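Quick toast and tea tips

I love a breakfast table where everything is within reach! Put the toaster towards the back, with the mugs in front and a plate nearby for the bread. 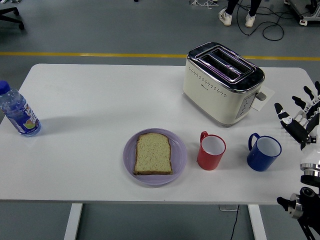
Seeded bread is my favourite for this (it browns beautifully), and I start it on a low setting, then give it 2 more short goes if it needs them. Butter it straight away!
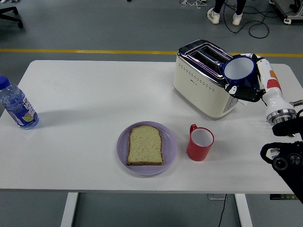
Empty the crumb tray every weekend too. Unplug the toaster, let it cool, and wipe the outside with a barely damp cloth.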